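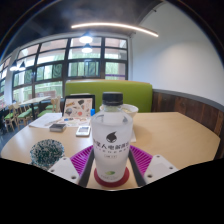 What the grippers will cost us next year

Every March somebody asks me what the hand-held grippers really cost, and every March I give an answer that is too short. So I asked for a little more room in this issue, and Urmila Bhatt very kindly gave it to me!

The purchase price is the easy part. We have set aside money for 13 new units from Cattaneo, which gives each of our cafe and study room crews a pair, plus a spare for the Tellville office. What catches people out is everything that comes after - ribbed fingers, mounting plates, screws, cases, and the hours it takes to get a new person comfortable picking up a bottle and setting it back on its coaster.

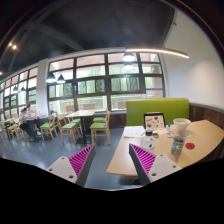

Newsletter No. 30, page 4

We are planning on 200 replacement fingers for the year. That sounds like a mountain of magenta, I know, but last year we ordered 100 and spent most of the fall borrowing from each other (thank you again to the Kerkano crew, who were very patient with us). Buying them in one order also spares us paying for shipping four times over.

I have also put in a line for tabletop things such as cups, bowls and bottles. It is a small line, and please use it. You should not be bringing in mugs from your own kitchen.

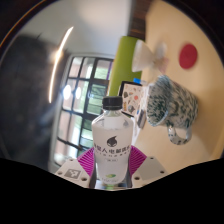 Before you send in your request

Have a look through your cases first and write down what is worn and what is merely dusty. If you would like to try the softer Vulska fingers, tell me now and I will add a few sets to the order. Requests can come by email or on paper, whichever suits you, and I am at my desk most mornings until 11 if you would sooner talk it over.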